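Prantl Two-Finger Gripper: Fine With Blocks, Less Sure About the Rest

Prantl says its new gripper controller will "pick anything you can name." I have read that line on a lot of boxes. So I loaded the trial version into our simulator, mounted the arm on a cabinet in the bathroom set and gave it a week.

Setup took 30 minutes, most of it spent hunting for a license file. The grip settings are easy to find and the defaults are sane. The manual is another matter – 11 pages, two of them legal notices.

I skipped the usual cubes on a bare table. The bathroom is a meaner test: a candlestick on the toilet tank, a small cube and a thin open ring on the closed lid, and a wall close behind everything. The padlock-shaped piece in red and blue was the one I cared about, with its rounded side and not much flat surface to pinch.
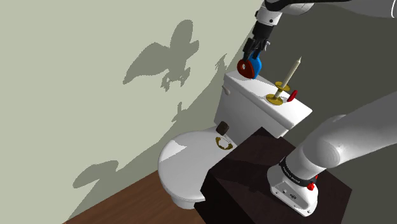
Eylül Kılıçarslan wrote in to say that I was being too kind, and that a simulated grip tells you very little until you have matched the friction values to your own finger pads. She left hers at the defaults and lost a month to it.

Fair point. I raised the friction myself on day three and the results got better so fast that I stopped trusting them. Thin, flat parts were the worst by far; the fingers kept closing above the ring.

The full license costs $2000, or $3000 with the camera add-on. I would pay the first if my parts were chunky and well spaced. The camera add-on I'd leave alone until Prantl shows it running on a real arm.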